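Most advice about keeping a tea and coffee corner tidy ends with you buying something. I've read the Dondard organizer guide, the one that wants a rack for every type of packet, and I doubt whoever wrote it has ever made a drink for six people in a hurry.

Some notes from my own kitchen, take them or leave them.

**Throw out the outer boxes.** They're half air a week after you open them. Cut off the panel with the brewing time and the date, if you care about either, and tape it inside the cupboard door.

**Skip the tall dispensers.** I tried the Vorkosix tower, which holds 30 packets per column. The bottom one jams, you pull, and it tears. Mine went to a yard sale.

**Be suspicious of "airtight."** The seal on a cheap lid does very little. Sugar and creamer in sealed packets don't need it anyway. Tea in thin paper pouches does pick up smells, so keep it away from the spice shelf — cumin especially.

**Four compartments are enough.** I know the Soliman catalog will sell you 12. With more than four, you end up with one lonely chamomile in a slot of its own and the regular tea spilling over.
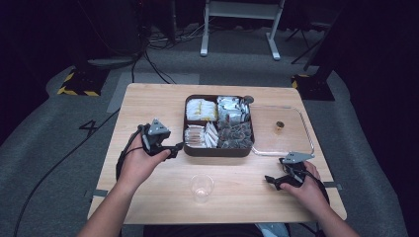
Sort by what people grab, and forget about color or brand. Sweeteners next to each other, creamer beside them, tea in its own section where a stray sugar packet stands out. If a section is heaped so high that the lid won't sit flat, take a handful out. A lid that gets left off for good is just clutter with a rim.

**Refill from the back.** Lift the old packets, put the new ones under or behind, drop the old ones on top. Everyone recommends this and I was ready to call it fussy, but I did find sweetener from our Narham apartment at the bottom of a tray, and we left there in December two years ago.

**Wash the tray, don't wipe it.** Wiping pushes spilled sugar into the corners, where it sets hard. Empty everything onto a towel, run warm water over the tray for a minute, and dry it all the way. Paper packets on a damp tray will stick.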